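第4章 指の交換と手首カメラの合わせ込み

Flevanoハンドの保守でいちばん手応えのある作業が、この章の内容です。指を新しくして、カメラの見え方を合わせ、段ボール箱のふちをすっと挟めるようになったときの気持ちよさは、何度やっても変わりません。初めての方も身構えずに進めてください。工具は付属のもので足ります。

対象:Flevanoハンド(2本指、手首カメラ付き)、Henareコントローラ
必要なソフトウェア:Dulla(セル管理画面)
改訂:2018年3月22日
発行:Jivimitz 技術資料係

アーム本体の据え付けは第2章、非常停止回路の配線と確認は第3章で扱っています。まだ終わっていない場合は先にそちらを済ませてください。

4.1 用意するもの

・交換用の指 左右1組
・付属の六角レンチ
・毛羽の出ない布
・固定用テープ
・作業面に敷くシート(柄は自由)
・確認用の段ボール箱 1個

確認用の箱は、新品である必要はまったくありません。すり傷や角のほつれがある箱のほうが、普段の荷物に近い条件で試せます。ただし、底が抜けかけているものや、押すと天面が大きく沈むものは避けてください。

シートの柄についてもよくお問い合わせをいただきます。無地、格子、花柄、どれでも使えます! 箱の検出はカメラ画像の輪郭を手がかりにしているので、床側ににぎやかな模様があるセルでは、4.4の手順で背景の登録をていねいに行ってください。柄物のシートを敷いた現場で調整がぴたりと決まると、ほかのセルでも怖いものがなくなります。

4.2 古い指を外す

注意:指を外す前に、必ずアームを保守位置へ移動し、Henareコントローラの駆動電源を切ってください。表示灯が消えてから20秒間はハンドに触れないでください。

1. Dullaの「保守」画面を開き、「指の交換」を選びます。アームが低速で保守位置へ動きます。動作中は柵の内側に入らないでください。

2. アームが止まったら、駆動電源を切ります。制御電源は入れたままでかまいません。

3. 六角レンチで左指の固定ねじをゆるめます。ねじは片側2本です。最後の1本を抜くときは、もう一方の手で指を支えてください。

4. 指をまっすぐ手前に引いて抜きます。固くて抜けないときは、こじらずに左右へ小さく揺すりながら引きます。

5. 右指も同じように外します。

6. 台座の合わせ面を布で拭きます。紙粉がたまりやすい場所です。段ボールを毎日扱うセルでは、びっくりするほど出てきます。

メモ:外した指は、左右がわかるように印を付けて袋に入れておきましょう。減り方を並べて見比べると、セルの癖が見えてきます。片側だけ先が丸くなっているなら、箱に当てる位置が寄っている可能性があります。4.5の調整で直せることが多いので、捨てる前にぜひ眺めてみてください。

4.3 新しい指を付ける

1. 指の根元の刻印を確かめます。「L」が左、「R」が右です。左右は手首カメラの側から見た向きで決まっています。ハンドを正面から見ると逆になるため、ここで迷ったらカメラ側に回り込んでください。

2. 指を台座に差し込み、奥に当たるまで押します。合わせ面にすき間がないことを、横から見て確認します。

3. 固定ねじを2本とも手で軽く回し、ねじ山がかみ合ったことを確かめてから、レンチで交互に締めます。

4. 反対側の指も同じように取り付けます。

5. 両方の指先を手でつまみ、前後左右に軽く動かします。がたつきがあれば手順2からやり直します。

注意:指先の滑り止め面に油や潤滑剤を付けないでください。付いてしまったときは乾いた布で拭き取り、それでも滑るようなら指を交換してください。

6. 人が柵の外に出たことを確認し、駆動電源を入れます。Dullaの「開閉テスト」を押すと、ハンドがゆっくり閉じて、また開きます。これを6回くり返します。

新しい指が静かにそろって動く様子は、見ていてうれしいものです。音も一緒に聞いてください。こすれる音や、閉じきる直前のカチッという音があるときは、指の差し込みが浅いことがほとんどです。

4.4 背景の登録

指が付いたら、次は目のほうです。手首カメラは指と一緒に動くので、背景の見え方は姿勢によって大きく変わります。登録は必ず、実際に箱をつかむときの高さと傾きで行います。

1. 作業面から箱や工具をすべて片付けます。

2. シートのしわを伸ばし、四隅をテープで留めます。細かな傷や薄い汚れは残っていてもかまいません。

3. 照明を普段の運転時と同じ状態にします。窓のあるセルでは、日の入り方もできるだけ普段に合わせます。

4. Dullaの「カメラ」画面で「背景を登録」を押します。アームが作業面の上を移動しながら400枚の画像を取り込みます。終わるまで作業面に手を入れないでください。

5. 完了すると、作業面の地図が表示されます。色の抜けた部分があれば、そこを選んで「追加で取り込む」を押します。

メモ:シートの一部が照明で白っぽく見える程度なら、そのまま登録して問題ありません。模様が完全に飛んでしまう場合だけ、照明の角度を変えてください。アルミの枠材が画面の隅に入ることもありますが、検出範囲を作業面の内側に設定してあれば影響しません。

メモ:1月に設置したセルを春以降も使う場合など、日差しの向きが変わる時期には登録をやり直すと安定します。手間は少ないわりに効き目が大きいので、おすすめの習慣です。

4.5 箱のふちで指の位置を確かめる

お待ちかねの実物合わせです。画面上の数値だけではつかめなかったハンドの感覚が、この作業で一気に身近になります。

注意:この節ではアームを手動送りで動かします。教示ペンダントのイネーブルスイッチを必ず握り、もう一人の作業者が非常停止ボタンに手の届く位置に付いてください。

1. 箱を作業面に置きます。箱の左のふちがカメラ画像の中央寄りに来るようにし、左側にシートの面を十分に残します。

2. 手動送りの速度を最低に設定し、ハンドを開いた状態で箱の上方へ移動します。

3. カメラ画像を見ながら、左右の指が箱のふちをまたぐ位置までハンドを寄せます。左指はシートの側、右指は箱の上面の側です。

4. ゆっくり下げ、右指が折り目の近くで上面に触れたところで止めます。Dullaの「接触」表示が緑に変わります。

5. カメラ画像で、2本の指の先がどちらも見えていることを確認します。指先が画面の下に隠れているときは、カメラの取り付け角度を見直してください。 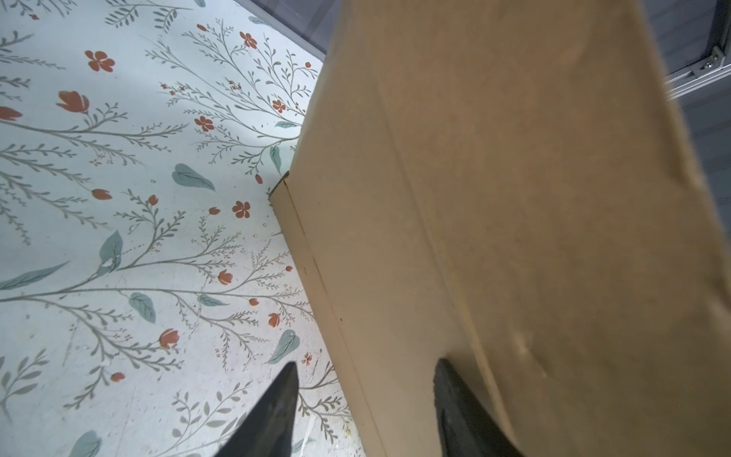

指が箱に触れているのに「接触」表示が緑にならないときは、どこを調べればよいですか。

まず、Dullaの「感度」画面で接触の判定値を確認します。指を交換した直後は以前の指に合わせた値が残っているため、「初期値に戻す」を押してから手順4をもう一度行ってください。それでも変わらない場合は、駆動電源を切り、固定ねじのゆるみとハンドのケーブルの差し込みを点検します。

6. 表示を確認できたら「この位置を記録」を押します。

7. ハンドを真上に上げ、箱の向きを少し変えて手順3から6を行います。向きを変えても指が折り目の近くに来れば、位置合わせは完了です!

注意:接触した状態のまま横方向へ送らないでください。指先の滑り止め面が傷み、箱の表面もめくれることがあります。必ずいったん上げてから移動します。

4.6 うまくいかないとき

指がふちを通り越して、上面の奥に下りてしまう
 4.3の左右の取り付けを確認します。左右が合っていれば、Dullaの「ハンド補正」で横方向の値を小さく変え、4.5を最初から行います。一度に大きく動かさず、少しずつ詰めるのがこつです。

上面の継ぎ目を箱のふちと取り違える
 ふたの合わせ目やテープの線が濃い箱で起こります。「検出」画面で「外形を優先」を有効にしてください。箱の種類が多いセルでは、初めから有効にしておくと快適です。

シートの模様を箱の一部として拾う
 背景の登録が古いか、シートがずれています。テープを貼り直し、4.4を行います。

画像の下側がぼやける
 カメラの保護窓を乾いた布で拭きます。紙粉は中心に向かって拭くと広がるので、一方向に払うように拭いてください。

開閉テストの途中で止まる
 駆動電源を切り、台座の合わせ面に異物が挟まっていないかを見ます。異物がなければ、Henareコントローラの表示番号を控えて第7章の一覧を参照してください。

4.7 作業の記録

Dullaの「保守履歴」に、交換した指の品番、背景登録の有無、位置合わせで変えた補正値を入力します。メモ欄には、使った箱やシートのことも書いておくと次の担当者がとても助かります。「角のつぶれた箱で確認」の一言だけでも十分です。

入力後、モードを「自動」に切り替え、低速で1サイクル運転します。箱を無事に離すところまで見届けてから、通常速度に戻してください。

手首カメラ本体の交換手順は第5章に続きます。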